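How to Turn Old Metal Bins into Everyday Catch-Alls

If you have ever opened a drawer looking for a hairbrush and come out with a tape measure, you are going to love this. Old sheet-metal bins are my favorite storage in the whole house! They have sloped sides, so you can see everything down to the bottom, and they put up with years of things being tossed into them.

What you need
Two metal bins close to the same size
A stiff nylon brush
Dish soap and a bucket
Fine sandpaper
Clear spray sealer for metal
Felt pads

Step 1. Look the bins over
Run a gloved finger along the rims and into the corners. Small burrs can be sanded down, but a split seam means the bin goes back on the pile. If the paint is old and flaking, use a lead test kit before you sand anything, and don't use a bin that tests positive.

Step 2. Wash
Warm water, soap, nylon brush. Dry with a towel right away, then leave the bins in the sun for an hour.

Step 3. Smooth and seal
Sand only the loose edges of the paint and wipe off the dust. Spray outdoors, two thin coats, 15 minutes apart. I leave the worn places showing – they are the best part.

Step 4. Place them back to back
Stick 4 felt pads under each bin and set one behind the other with the rims touching. The near one gets whatever you grab daily, and the far one gets everything else.
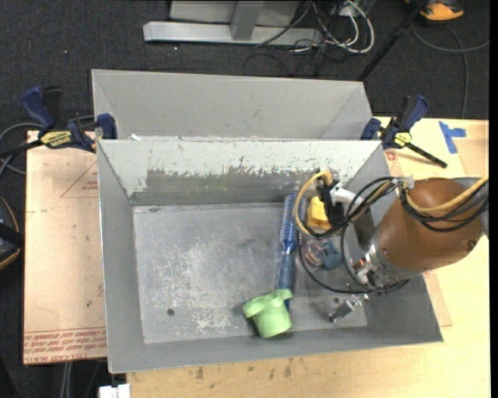 Monico, November 2023

A hairbrush, a light green plastic cup-like thing, a yellow block: a bin can take a mix like that as long as you keep it to one side. All of it is over on the right, and the left half of the floor is still free for whatever comes through the door next. See the ragged patch of bare metal on the far wall, too? I wouldn't paint over that for anything.

Step 5. Keep it going
Once a week, tip the near bin out onto a towel. Put back what you used and send the rest home. My neighbor Ese Usman does hers while the coffee brews, and she swears by a strip of shelf liner on the floor of the bin (great if the rattling bothers you).

A few extra tips
Brushes go in with the handle toward you.
Keep anything damp out until it has dried.
Touch up the sealer every September, or sooner if you spot rust.

Next up: hanging a third bin on the wall – bring a stud finder!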